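Repeatability of a pick demonstration across a full open day

Posted in: Events and demonstrations
Cell: single arm, multi-finger hand, mixed small objects

Nadja Eberhard

I attended the November open day at the Ruchti training hall in Eltirholm and have been asked to plan something similar for our own site. The demonstration I watched was a single arm working at close range over a yellow surface with a mix of small objects. Visitors stood behind a rail and the operator restarted the program whenever a new group came in.

The session sheet handed out at the end gave 348 grasp attempts for the day, with 17 logged as failed. The sheet doesn't say what counted as a failure. It also doesn't say whether attempts stopped by the operator were included. Our management has taken the numbers as a target, so I need to know what is behind them.

What I noticed while standing there was how little clearance the hand has once it is down among the parts. From the rail you see the outside of the wrist and not much else. Most of what matters happens underneath.
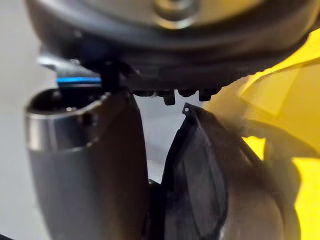 Underside of the wrist, with the silver-banded cylinder at left.

Our arm is a Laron with a parallel gripper. We have a second-hand multi-finger hand on the shelf which has never been mounted. The controller runs Irkance 2 and the taught points are stored per tool, so changing the hand means teaching everything again. I have one technician for setup and a hall that is available from 7 a.m. on the day, with doors at 10.

The other thing I would like advice on is cable routing. At Ruchti at least one finger had its cable in the open, in a loop. On our parallel gripper all wiring runs inside the wrist, so I have no feel for how much slack an exposed loop needs when the wrist turns.
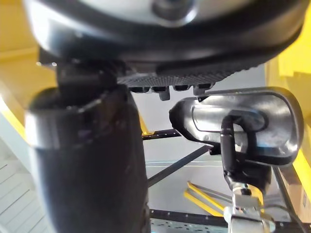

Gripper finger and cable loop, perforated rail below.

Specifically:

How do people define a failed grasp for a public demonstration, and do you publish the count?
Is it realistic to mount and teach an unfamiliar hand in three hours?
How much slack on an exposed finger cable?
Are clear plastic objects worth including, given that our vision handles them badly?

Edit: payload is not a concern. The heaviest object we would use is well under the limit with either tool.

torque_and_shim

Three hours is fine if you know the hand. Use the parallel gripper if you don't. Visitors can't tell the difference and it won't stop on you.

Cable slack: turn the wrist to both end stops by hand, look at it, add a bit.

Liesl Hollenstein

I was on the operator roster for the afternoon at Ruchti, so I can answer for that half of the day. The morning was run by someone else and I only have the log.

Failure was defined before doors opened and written at the top of the log: the object is not in the hand at the end of the lift, or it is set down outside the marked area. An attempt stopped by the operator before contact was not an attempt and does not appear in either number. An attempt stopped after contact was a failure. So the 17 does include operator stops, but only the late ones. If you publish a count, publish the definition next to it. We left it off the sheet and had several emails.

You should also know that the 348 is not evenly spread. We ran three blocks of 116 with the arm parked between them, and the block after lunch had more failures than the other two put together. The object mix was changed for that block, which accounts for part of it. I can't say how much, as nothing else was held constant.

On three hours: I disagree with the reply above. Mounting is 20 minutes. Teaching is the slow part, and with a multi-finger hand you will redo approach heights several times, because the finger that touches first is often not the one you were watching. We taught ours the day before. On the morning we only ran the sequence at reduced speed and corrected individual points. If you can't get the hall the day before, mount and teach in your workshop on a plate with the same datum pins and carry the plate over.

Clear plastic: I would include one object at most, and put it where the program goes to a taught position and doesn't depend on vision. A small bottle next to dark parts is a bad case for most cameras. With a blue label or cap it is a slightly better one, but crumpled film throws highlights in every direction and the fitted outline jumps between exposures.

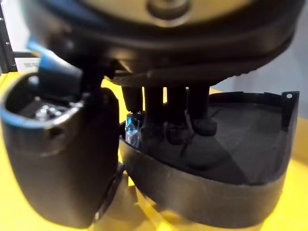 Object presentation

This gets less attention than the hand and causes more stops. Loose objects in a shallow tray migrate. After ten or so attempts everything has been nudged to one wall and your approach angles are wrong. There are two ways to deal with it: reset the tray between groups, or use something with slots for the objects that can stand upright. Slots cost you some visual interest. For rectangular blocks I would still choose them, with a divider color that contrasts with the block. Yellow against beige was good enough under our lights. I would not count on it next to a window.

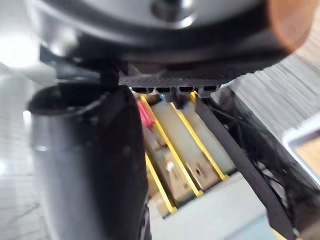 Whatever you choose, teach the withdrawal as carefully as the approach. A straight vertical lift is the safe default. If the finger comes out at an angle it can pull the neighboring object along, and by your definition or mine that may not register as a failure although every visitor sees it. We added a separate column to the log for disturbed neighbors. I did not keep it up properly after 3 p.m.

Cable slack: the advice to turn the wrist to both stops is correct, but do it with the finger fully open and again fully closed. The worst combination on ours was closed finger with the wrist near its positive limit. Then limit the wrist in software to the range you need, so that the loop can never be pulled tight or dragged over the tray. Look at the clamp screw at every break.

One more item for the Irkance side. Export the taught points after each correction and put the time in the file name. We lost a set at midday by loading the previous tool by mistake.

Nadja Eberhard

Thank you, this is what I needed. The definition goes on the sheet. I have asked for the hall on the evening before, and if that is refused we will use the plate.

Regarding the wrist limit: did you set it globally or only for the demonstration program?

Liesl Hollenstein

Only in the program. Set it globally if anyone else will be jogging the arm that day – I would have, but the cell was needed for training the next morning and the full range had to be available.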